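# Lullex fertility tracker: two cycles in, and I want my money back

I bought the Lullex in November after my cousin Nuria sent me the link for the third time. We have been trying for 18 months. I'm saying that up front so you know I wasn't a hard sell. At this point I would probably buy a magic spoon.

What you get is an armband you wear at night, a charger, and an app. It takes your temperature while you sleep and is supposed to tell you your fertile days ahead of time. The band is $433. The app is another $11 a month, and the box doesn't mention that anywhere I could find. I learned about it on the last screen of setup, with the armband already on and my old paper charts in the recycling.

The band itself is OK. It's soft, it stays put, and the battery got me through a week without trouble. I stopped noticing it after a few nights. My husband noticed the green light, which can't be turned off, and we ended up putting a sock over it.

Now the predictions. The first cycle it gave me a fertile window, then moved it, then moved it again the morning after I got a positive on a cheap drugstore strip. I don't call that predicting. The second cycle was closer, but by then it had my strip results, because the app nags you to type them in. So what exactly was I paying for? I wrote to customer support and got a reply from someone named Hamdia, who was polite and told me that accuracy improves "with continued use." Continued use is also $11 a month.
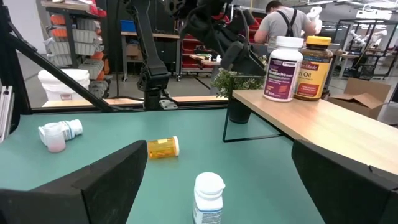 *Pill bottles and a small cup on a green tabletop.*

There's a section in the app for logging vitamins and medications, and I had hopes for it. You can only pick from their list. My prenatal wasn't on it, so it went in as "other," along with two more things that are also "other." When I pulled up the report for my nurse, Hiwot Gebreyes, it said I had taken Other, Other and Other. She was kind about it and asked if I still had the paper charts.

The part that got under my skin is the messages. Every morning there's a little card. "Stress less today!" "Have you tried a warm bath?" I have an entire family for that. You can make them weekly in the settings but you can't make them stop.

A woman in my online group, Zixuan, swears by hers and got a clear pattern in her first month. Her cycles are like clockwork, though, and so were her paper charts. If yours wander like mine do, I'd try the strips and a basal thermometer before spending this much.

Two stars, both for the comfort of the band.

**Update, 30th December:** They offered me a free month of the app. I asked for a refund on the band instead and was told the return period had ended. One star.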